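Soft shell jacket

A soft shell jacket is an outer garment made from a flexible, closely woven or knitted fabric that resists wind and light rain while letting body moisture pass outwards. It sits between the fleece and the waterproof rain jacket in weight and protection, and is worn for running, cycling, cross-country skiing, hiking and everyday travel in cool weather. The name separates it from the hard shell, which has a fully waterproof membrane and sealed seams.

The term is used loosely by manufacturers and shops. Some garments sold as soft shells have no membrane and are little more than a dense stretch fabric with a water-repellent finish. Others have a windproof film bonded between a smooth face and a brushed backing, and are close to a light hard shell in how they behave.

History

Tightly woven wool and cotton garments served the same purpose long before the name existed. Mountaineers and skiers wore gabardine anoraks in dry cold, and fishermen and farm workers relied on dense wool that shed light rain and stayed warm when damp. Nylon windcheaters displaced much of this clothing after the Second World War. They were light and cheap, but they trapped sweat and flapped noisily in the wind.

Waterproof breathable laminates came into wide use in the last quarter of the twentieth century. They solved the problem of rain, though many people working hard in cold, dry conditions found them stiff and clammy. Stretch woven fabrics, first used for ski pants and climbing trousers, were cut into jackets as an alternative. By the early 2000s the soft shell was an established category in outdoor shops, and it later spread into school sport, club uniforms and workwear.

Construction

Most soft shell jackets are made of polyester or nylon with a share of elastane for stretch. Three arrangements are common.

Single-layer fabrics are woven in one piece and have no lining. They dry quickly and breathe well, and suit activities where the wearer is moving most of the time.

Two-layer fabrics have a face cloth joined to a backing, often a short fleece or grid knit. The backing adds warmth and draws moisture off the skin. A loose mesh or taffeta lining may be hung inside.

Three-layer fabrics place a membrane between face and backing. The membrane blocks wind almost completely and raises resistance to water, at some cost in breathability. These are the heaviest of the three and the least inclined to drape.

The outer face is normally treated with a durable water repellent, usually shortened to DWR. The finish makes water bead and roll off the surface. It does not make the garment waterproof, and water will enter through untaped seams and zippers in steady rain. Older treatments relied on fluorinated compounds, and many producers have moved to fluorine-free finishes, which tend to need renewing more often and give less protection against oil and grease.

Cut and seams

The pattern follows the body more closely than that of a rain jacket, as it may be worn under another layer. Sleeves are often shaped at the elbow, and the back hem is commonly longer than the front, which keeps the lower back covered when the wearer leans forward. Raglan sleeves, in which the sleeve runs to the collar, remove the shoulder seam and are favoured by people who carry packs. Set-in sleeves give a neater line and are usual in team and casual wear.

Curved panel seams across the chest or down the sides allow shaping without darts. Flat-locked seams lie smooth against the skin and are used on close-fitting garments. Ordinary overlocked seams are cheaper and are found on most lined jackets, where the seam allowance is hidden.

Hoods may be fixed, detachable by zipper or snaps, or rolled into the collar. A fixed hood is warmer around the neck. Detachable hoods are easily lost, and replacements are rarely sold separately.

Zippers and pockets

The main closure is nearly always a full-length zipper. Coil zippers, made from a continuous spiral of nylon or polyester, bend easily and tolerate some grit. Moulded tooth zippers are stronger and run more freely in freezing weather, but a single broken tooth usually means replacing the whole zipper. A strip of fabric behind the zipper, called a storm flap, limits draughts. A folded cap of cloth at the top, known as a zipper garage, keeps the slider off the chin.

Hand pockets are often set on a slant, to follow the natural angle of the forearm. Jackets meant for use with a hip belt or harness place them higher. Pocket bags may be made of mesh, which doubles as ventilation, or of brushed tricot, which is warmer. Some jackets add a chest pocket, an inner pocket or a small one on the sleeve.

Printed and reflective details

Lettering on sport jackets is usually applied by screen printing or heat transfer. Screen-printed ink sits thinly on the fabric and moves with it. Heat transfers give sharper edges and are practical for small runs such as club names, but they may crack or lift when folded repeatedly along the same line or dried at high heat. Embroidery is longer lasting but punctures the fabric, which matters on a jacket with a membrane.

Reflective trim is made from fine glass beads or microprisms fixed to a tape or film. It appears grey in daylight and returns light towards its source at night. Common positions are the back yoke, the cuffs, the hem and the edges of pockets. Decorative trim of this kind is not the same as certified high-visibility clothing, which must meet set minimum areas and placements.

Care

Soft shells are generally machine washable at 30 degrees on a gentle cycle. Zippers and hook-and-loop tabs should be closed beforehand, and pockets emptied. Liquid detergent is preferred to powder, as undissolved powder can remain in the weave. Fabric softener leaves a coating that blocks the pores of the cloth and spoils the water-repellent finish. Bleach weakens elastane.

A second rinse helps clear detergent residue, which attracts water and is a frequent cause of a jacket appearing to have lost its repellency. Many finishes are revived by gentle heat, and care labels often permit 20 minutes in a tumble dryer on low. Where heat no longer works, a wash-in or spray-on treatment may be used. Sprays are better suited to jackets with a fleece backing, whose wicking would be reduced by a wash-in product.

Jackets with transfers or reflective tape are washed inside out and are not ironed over the print.

Folding and storage

Soft shell fabric springs back when folded, and a bulky hood or stiff zipper makes the finished bundle uneven. The usual method is to lay the jacket flat, smooth the body, bring the sleeves in across it, fold the sides towards the middle and then fold from the hem up. The hood can be laid flat over the back first or used as a pouch to hold the rolled garment.

For long storage a wide hanger is better than a folded stack. Creases left for months in a laminated fabric can become permanent, and bonded layers may separate along them. Jackets should be completely dry before being put away.

Repair and end of use

Small tears can be closed with adhesive patches of nylon or polyester, with the corners rounded so they do not catch. Patches hold best on a clean, smooth face and poorly on brushed fleece. A slider that no longer closes the teeth can often be squeezed gently with pliers or replaced without changing the zipper. Drawcords and snaps are also simple to replace.

Recycling is difficult. A typical jacket combines several fibres with a membrane, plastic or metal hardware and printed film, and separating these is seldom economical. Reuse through op shops, school uniform pools and club gear swaps remains the most common second life for garments in good order. Worn-out jackets may be cut up for patches, and intact zippers saved.

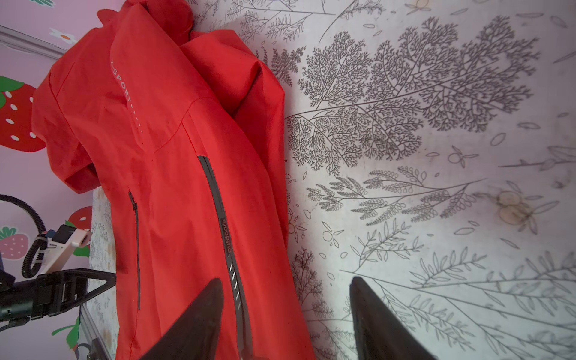
Red sport jacket with a dark grey front zipper.

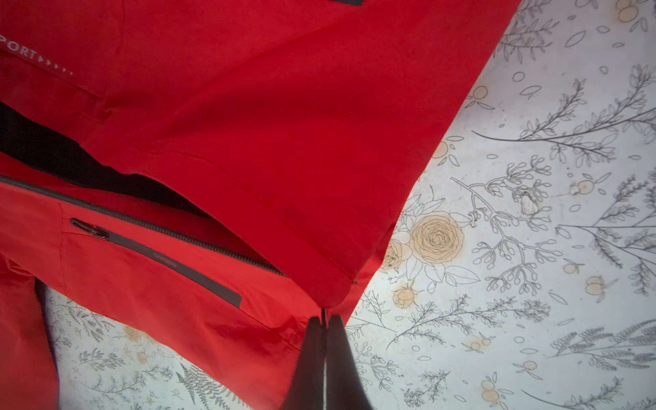
Textiles and Clothing Team
Page editor: Carolina Sampaio
Last reviewed: 2026-06-10

Related garments

Windcheater: a light, unlined jacket of thin woven fabric, with little insulation. In Australia the word is also used for a fleecy sweatshirt.

Hard shell: a waterproof outer jacket with sealed seams, worn in sustained rain or wet snow.

Track top: a knitted jacket, commonly part of a two-piece tracksuit, with limited resistance to wind.

Fleece jacket: a warm pile-knit garment that breathes freely and gives little shelter from wind unless worn beneath a shell.

See also

Care labelling
Durable water repellent
Layered clothing
Zipper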